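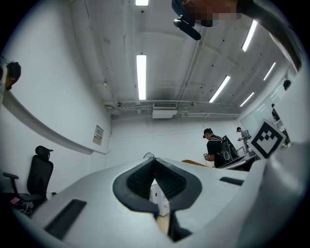 Re: [coastal-wrecks] Grandanen, cargo and final position

Date: 4/23/23

> The summary on the list page says the Grandanen was carrying coal
> when she went down off Flisholm. My notes say timber. Does anyone
> know which is right? I would also like to know where the figure
> of 1000 tons comes from, as I can't find it in the inquiry report.

I went through my copy of the inquiry report again last night. It was timber. The coal was on her previous trip, and I think whoever wrote the summary took the cargo from the wrong line of the port register. The two entries are next to each other and the handwriting is poor.

The 1000 tons is her size as given in the Chowdhury list, and has nothing to do with cargo. The report only says that she was fully loaded and had more timber on deck, stacked higher than the mate liked. It was the deck load that shifted when she turned to clear the shoal.

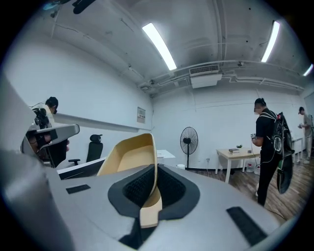 On the position, the report puts her 2 miles north of the Flisholm light. The master of the Ivutum, who picked up the boats, gave a bearing that would place her farther east, in nearly 300 feet of water. I trust his bearing more than the report, as he had the light in sight the whole time and the Grandanen's own log was lost. The chart from the August survey shows nothing at the report's position either, though it is old and the lines were run far apart.

The Ivutum's log is worth getting if you don't have it. The pages for that night are hard to read but the times are clear. She altered course for the flares 65 minutes before the first boat was alongside. The report gives a shorter time and doesn't say where it got it.

I can scan the pages if there is interest. The files will be too big for the list, so write to me off list and say whether you want the crew statements too. Mine are missing the second engineer's.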